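Folding on the bed: your questions, my answers

I get more mail about laundry than about anything else on this site, so I finally put it all on one page. I rent out a two-room place called Fokstead and I do all the washing for it myself, which means a lot of folding and no table to do it on. The bed it is!

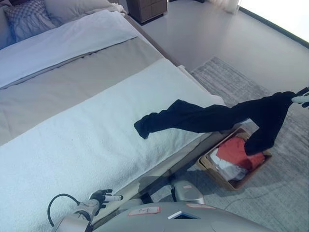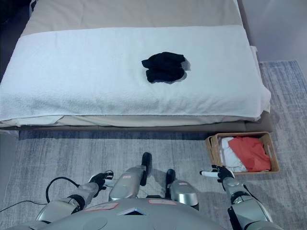 Basket on the floor, something white and fluffy across the foot of the bed, black clothes on the go.

Why do you fold on the bed and not on a table?
I don't own a table big enough. A mattress gives me room to lay a pair of pants out at full length, and it's right next to the closet, so I'm not carrying piles up and down a hallway.

What's with the white terry layer?
It's my folding mat, more or less. Terry grips a little, so slippery fabric stays where I put it, and it keeps lint off the bedding (black pants pick up everything, and they drop it everywhere too). I shake it out the window when I'm done and wash it with the towels. Any thick bath sheet will do.

How do you fold black pants so they don't get that shiny crease?
Hold them up by the waistband first and give them one good snap. Then lay them down, match the inside seams, bring one leg over the other, and fold in half from the cuffs. I don't press down on the fold — that's where the shine came from on my old pair. If they still look rumpled I hang them for 30 minutes and start over.

Do you sort before you fold?
Hardly ever. I just pull from the basket and make piles as I go. My neighbor Khoa Huỳnh sorts everything by color first and he swears it's quicker, but he also has four kids and a much bigger bed.

Does it matter what kind of basket?
I like an open top and low sides, so I can see what's in there and grab it without digging. Line a woven one with an old pillowcase if you're putting knits in it. I've lost one good sweater to a rough edge and I'm still a bit sore about it.

How long does a load take you?
About 20 minutes, with the radio on. Socks are the slow part.

Should I take the pillows off first?
I leave mine. I only use the foot end, so they're never in the way.

Can I do this on a freshly made bed?
Sure, as long as the clothes are completely dry! Feel the waistbands and the pocket linings, they're always the last bit to dry. I once left a damp pile on a clean duvet all afternoon and had to wash the lot again.

I have a question that isn't here.
Send it through the contact form. I read them in the evening, usually after 4 or 5 cups of tea, and the good ones get added to this page.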